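Search this site Type and press Enter Search

How to Write Down What You Want Before Somebody Has to Guess

My aunt left a binder labeled IMPORTANT, and it held 30 years of appliance manuals. I have been suspicious of binders ever since, and of the people who sell them.

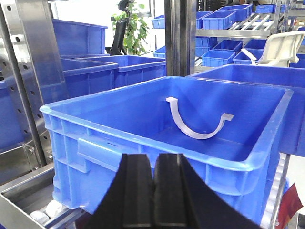 So start with paper, one sheet. I looked at Flendeo, which wanted $209 for a "legacy portal," and at Zitham, which is cheaper and asks you to pick a mood for your memorial. Neither could tell me what happens to my file if the company folds before I do.

On the sheet, write who should be called first, with phone numbers. Then where the will is, who has the key, and which bank. Then burial or cremation. If you don't care, write that you don't care. My brother and I spent two days arguing over something our aunt probably would have shrugged at.

Next, the money. A local funeral home quoted me $2,248 for a plain cremation, and another one across town said $1,666 for what sounded like the same thing. Ask for the itemized list and read it at home. Be wary of prepaying. Maybe it works out, but find out in writing what happens if you move.

The medical part is separate. Your state has its own form for who speaks for you when you can't, and a nice letter doesn't replace it. Get it signed the way the form says, and give your doctor a copy.

Then tell one person where the sheet is. I told my friend Malou Kvaran, who said, "Fine, but I'm not reading it until I have to." Good enough.

I'm told this brings peace of mind. I can't say I noticed any — I went and made a sandwich. I do look the sheet over every December and fix the phone numbers.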